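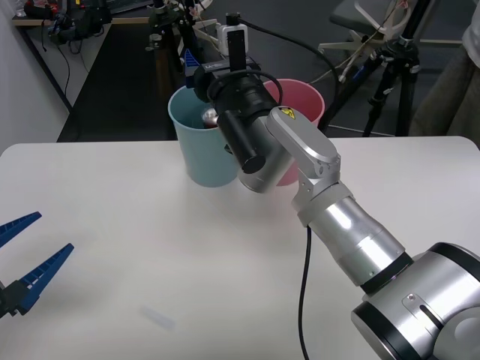
Un poste d'essai d'Andetik : bras argenté avec caméra en bout de bras, pince à doigts bleus, gobelets en plastique.

COMMUNIQUÉ DE PRESSE

Andetik ouvre son service d'aide au budget pour les laboratoires et ateliers qui veulent acheter un premier poste robotisé

Dernbridge, le 24 avril 2020

La société Andetik annonce l'ouverture de Himer, un service de planification destiné aux établissements qui préparent l'achat de bras robotisés. Le service s'adresse aux laboratoires de recherche, aux écoles techniques et aux petits ateliers, qui doivent souvent déposer une demande de financement avant d'avoir pu comparer les équipements.

Le prix d'un bras est une information facile à obtenir. Le prix d'un poste complet est plus difficile à établir, parce qu'il faut y ajouter la pince, la caméra, les fixations, le câblage, la table, les pièces de rechange et le temps de mise en service. Himer rassemble ces postes de dépense dans un seul dossier, avec les délais de livraison et une proposition de calendrier d'achat.

« Nous avons lu beaucoup de demandes de budget où la ligne "robot" était très précise et où tout le reste tenait dans une ligne "divers" », explique Muammer Bozkurt, responsable du service. « Le client reçoit alors son bras, mais il attend encore la bride de la caméra ou les doigts de la pince. Nous souhaitons que ces éléments soient commandés en même temps. »

Pour préparer son lancement, Andetik a relevé 1181 lignes de dépense dans les dossiers que ses clients ont accepté de partager. Ces lignes ont servi à construire la grille de calcul du service. La grille est remise au client, qui peut la modifier et la conserver sans obligation de commande.

Deux formules sont proposées. La première, au prix de 1000 euros hors taxes, comprend un entretien à distance, la grille remplie et une liste d'équipements par ordre de priorité. La seconde, au prix de 3000 euros hors taxes, ajoute des essais avec les objets du client sur un poste d'Andetik, ainsi qu'un rapport écrit que l'on peut joindre à une demande de subvention. Le montant de la formule choisie est déduit de la facture si le client achète ensuite son poste chez Andetik.

Les essais portent sur des tâches simples de manipulation, avec des objets courants comme des gobelets ou des canettes. Ils aident à décider si un seul bras est suffisant ou s'il faut prévoir un second bras dans le budget de l'année suivante.

La société Ayala, qui fabrique des petits emballages, a utilisé la première formule en mars, pendant la phase pilote. « Nous pensions demander deux bras dès cette année », indique Dexter Rosenthal, chargé des investissements chez Ayala. « Après l'étude, nous avons gardé un bras et déplacé une partie de la somme vers la caméra et la formation des opérateurs. Le second bras est inscrit au plan, mais sans date pour le moment. »

Dans la période actuelle, les entretiens se font par téléphone ou en visioconférence. Pour la seconde formule, les objets peuvent être envoyés par colis et le client suit les essais à distance.

À propos d'Andetik
Andetik, dont le siège est à Dernbridge, conçoit et installe des postes robotisés pour la recherche, l'enseignement et la petite production.

Contact presse : Muammer Bozkurt, service Himer, Andetik, Dernbridge. La grille de calcul vierge est envoyée aux journalistes sur demande.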